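# The case against the matching set

Kitchen storage is usually sold as a system. Celetti has one, Grosta has another, and the pitch is the same in both: buy the full range, decant everything, line it up by height. I think the household that keeps whatever jars it happens to own, and spends its effort on where they stand, gets a better result for far less money.

Take the dimensions first. A standard bag of dried chickpeas weighs 500 g or 1 kg. The mid-size Celetti canister holds 550 ml and the next one up holds 800 ml. Neither takes a full kilo bag, so a remainder goes back in the cupboard under a peg, and the household now has two stocks of one item. An old jar of the right volume has no such problem, because it was picked for the job after the bag was bought.

Then there are lids. Systems depend on a single closure, and a single closure suits a narrow group of foods. A screw lid is good for pulses and poor for anything reached with a measuring spoon several times a day. A clip lid holds liquid and traps crumbs in the groove of the seal. A loose press-on lid is quick and lets damp in over a British winter. A mixed collection lets you match the closure to the contents.
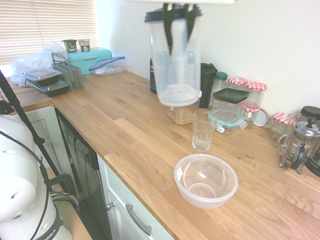
The usual objection is that mixed containers look untidy and waste space. On space, the objection is partly correct. Square jars pack closer than round ones, and in a cupboard 65 cm wide the difference can amount to one extra jar per row. On an open worktop it hardly matters, as depth is the limit there and most people stop at 2 rows in any case. A third row is storage in name only. Things put at the back stay there until they expire.

On looks, I'd argue that clear sides do most of the work. If the contents can be read at a glance, the eye sorts by contents and stops noticing the shapes. Opaque tins need labels, labels need updating, and a label that has gone out of date is worse than a bare tin. I had a set of Daher tins for several years. The one marked "rice" held bulgur for most of that time.

A few rules make a mixed worktop usable:

- Tall items against the wall, short ones in front, and nothing stacked on a lid that has to come off daily.
- Coffee things at one end, dry goods in the middle. Bottles stay upright at the back.
- Leave one stretch of bare surface at least as wide as a chopping board. If a new jar eats into it, an old jar goes.
- Keep lids with their jars. A spare lid with no jar should be thrown out at the end of the month.

The last rule is the one most often broken, in my kitchen as well. Jam jar lids in particular come in several thread sizes that look alike, and a drawer of them can absorb a good ten minutes.

I'll grant one point to the systems. Replacement parts matter, and Javasska will still supply a new gasket for any canister in its current range. A salvaged jar with a perished seal has to be demoted to holding string. Set against the price of the range, I regard that as acceptable, and there is always a use for string.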